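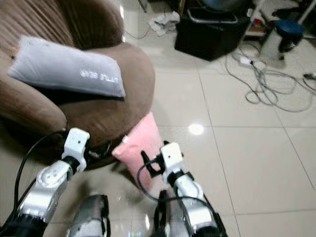
Beryl Inskip replied to my last thread to say that two cushions on a tub chair is one cushion too many, and that whoever sits down only ends up holding the spare on their lap like a cat.

I've been thinking about that since breakfast, Beryl, and I'm afraid I half agree. Bit of a thread coming, mute me if you don't care about soft furnishings.

For anyone new: I've been reading the Stollomside guide to "dressing a seat", the one that's been passed round as if it came down the mountain on a tablet. It has 16 rules. I've tried most of them. I don't believe in many of them.

Rule one is that every chair needs "a back layer and a front layer". Fine on a sofa. A sofa has room to be silly. A tub chair is a bucket with a nice coat on, and anything you put in it comes off the part you were going to sit on.

The guide also says a cushion wants to be placed, then left alone. Have these people met a cushion? Mine slide. Put a soft one against a soft chair and you'd think they'd grip each other. They don't. It's down by the seat edge before the kettle's boiled.

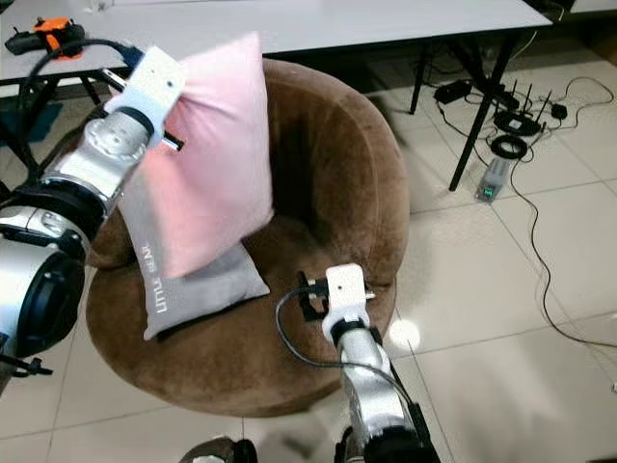
My quarrel is with the order, mostly. Stollomside wants the small pale one at the back "for depth" and the big one in front. Try that in a round chair and you've buried the small one for good. Pink at the front, grey leaning on the backrest behind it, is the only way round that makes sense to me, even if it does hide part of the lettering. I can live without reading all of my cushion.

Someone will say the writing is the point. Is it? I've never once sat down and thought, thank goodness, text.

And then there's the upright business. Square cushions are meant to stand on one corner, like a diamond, "for energy". I gave it four goes. It had energy all right, it fell over every time. Flat edge down, lean it back, done.

The chop, too. You know the one, where you karate the top of the cushion so it has a dent and two ears. Indier do it in all their shop windows. I'm told it shows the filling is good. It shows somebody has hit it.

Colour next, since I've had messages. Does pink go with brown? Yes, and it did long before anybody wrote a guide. Brown is a very forgiving thing to put next to. Does grey go with brown? I was ready to say no. I've come round to it, grudgingly, if there's something warmer alongside. The guide wants 4 shades to a chair. On a chair that size you'd need a ladder to get in.

What I will say for a brown fuzzy chair is that it shows every stroke of your hand. Brush it one way and it's dark, the other way and it's light. The guide says to brush it all "towards the window". Mine faces a radiator, so that's me out.

Mirani have a spray that's meant to stop the nap marking. I asked in the shop how long it lasts and got a long answer with no number in it. Put it back on the shelf. 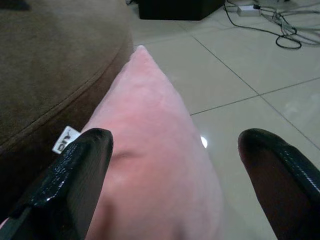
Do you cut the care label off a cushion?
Leave it on until you've washed the thing once and know how it behaves, then cut it if it bothers you, close to the seam but never into it.

That's the one I get asked most and the guide doesn't touch it. Sixteen rules and not a word about washing. Plenty about energy.

I lost a perfectly nice velvety one years ago by guessing. Came out of the machine the texture of a doormat. I've kept every label since, and I turn that side to the back if people are coming round. Nobody has ever complained about a label. My sister has complained about the doormat.

If you've already cut yours off and can't remember what it said, cool wash, gentle, dry it flat, and don't blame me.

Other thing I tested: the Gendach cushion inserts everyone raves about. "Never needs plumping." It needed plumping by teatime. Nice and heavy though, and it stayed put better than the feather one, so I'll give it that much.

Where I've ended up. Big one behind, small one in front, flat edge down, no chopping. Out of the whole guide I've kept nine rules, and five of those are only "hoover it".

Beryl, as for the cat on the lap, I tried it last night with the pink one through a whole film. Very comfortable. I still think you're wrong about one being enough, but I'd take the small one over the big one if I had to choose.

Footstools next time. I have doubts about footstools.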